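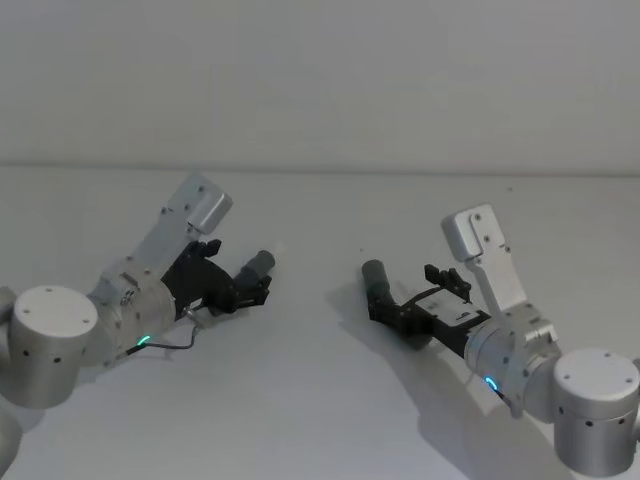 Two arms with open grippers at a bare white table.

Can a machine fold the towels yet? We asked someone who has to make them try

March 25, 2022

Nawal Ouazzani has a short answer when people ask whether a robot could do their housework. "Some of it, slowly, if you set the room up for it," she says. "And then you have to ask whether you'd call that doing the housework."

Ouazzani runs chore trials at Mernbridge, a workshop that tests two-armed machines on the kind of jobs most of us do half asleep: folding, sorting, wiping, putting lids on things. Before that she spent nine years on the floor of a commercial laundry, first on the folding tables and later as a shift lead. She says the laundry was the better training.

"I know what a bad fold costs," she says. "At the laundry, if a stack leaned, it went over in the truck and somebody did it all again. So when a person shows me a video of a robot folding a towel, I want to see the stack at the end of the day."

The trial she talks about most is a plain one. A hand towel is put down crumpled, and two arms have to spread it, fold it in half, fold it again and move it to one side. Her team gives the arms 90 seconds. An experienced folder needs 4.

Since January they have run the towel job 196 times on the current setup. Ouazzani won't boil the results down to one figure, because she thinks single figures are how people get misled. With a new towel of one solid colour, the machine gets through most attempts. With a towel that has been washed soft and has a curled hem, it often pinches two layers when it wants one, and the fold goes wrong from there.

"You and I feel that straight away," she says, rubbing her thumb and finger together. "You know you've got two layers before you've thought about it. The arms mostly go by what they see, and from on top, two layers look a lot like one."

Lids are another sore spot. Two brands of food container sit on the shelf in her office, one from Adell and one from Wolmont, bought at the same shop. The Adell lids drop on and press down flat. The Wolmont ones have to be hooked at one corner and rolled across. The arms learned the first kind in a week. She has stopped giving a date for the second.

Why two arms? She gets asked that often, mostly by people looking at the price. "Try buttering toast with one hand behind your back," she says. "You can do it, but the toast goes for a walk. Nearly everything in a kitchen has a holding hand and a working hand. The hard part is getting the two to agree, and to stay out of each other's way in the middle."

She is more hopeful about the shop floor than the house. Khan, a hardware wholesaler that has sent jobs her way, wanted to know if the arms could sort returned fittings into bins. The parts were rigid, the bins stayed put and the lights never changed. In the longest trial the machine handled 3351 fittings. It was slower than the staff, and it needed a person nearby to clear jams, but the manager could see a use for it on the night shift.

"Nobody's cat walks through a returns room," Ouazzani says. "The floor's level. Nobody has moved the table to vacuum. A house is a much harder place to work than a factory, and I don't think people who've only done one of them realise that."

She doesn't like the word "helper" for what she works with, and she doesn't like "replacement" either. When former workmates from the laundry phone to ask if they should be worried, she tells them that feeding flat sheets into an ironer was partly automated before any of them started, and that mixed loads of family washing will be done by people for a good while. She won't say how long.

"I got that wrong once already," she says. "I thought socks would be easy. They're small, they come in pairs, what's the problem? Well, half of them are inside out."

Does she have any robots at home? A vacuum, she says - one of the round ones. It gets stuck under the same chair most mornings, and she lifts it out with her foot on the way to the kettle.

She still folds her own towels, in thirds. The trial uses halves. Thirds are on the list for later in the year, after the team has another go at curled hems.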